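4. Cleaning the filter cover

Switch off the Titora air cleaner and unplug it. Wait 3 minutes for the fan to stop.

1. Press both side clips and pull the cover toward you.
2. Lift out the filter and set it aside.

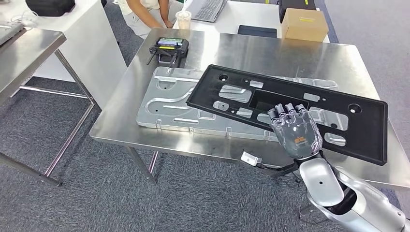
3. Wash the cover in warm water with a little dish soap. Do not use scouring pads – they dull the finish. Dry it on a flat, clean surface; a stainless steel table with a brushed top is fine. Leave it for 30 minutes before refitting.

CAUTION: Never wash the filter. Vacuum it on the low setting only.

4. Slide the filter back in with the arrow pointing up, then press the cover until both clips click.

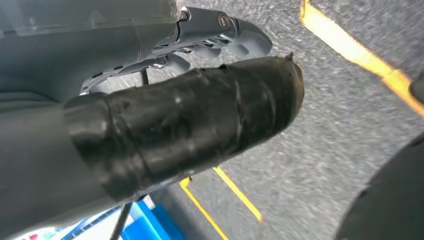 How often should the filter be replaced?
Every 13 weeks in normal use, or sooner if the filter light stays on after cleaning.

Note: Order replacements from Virero under part number 205.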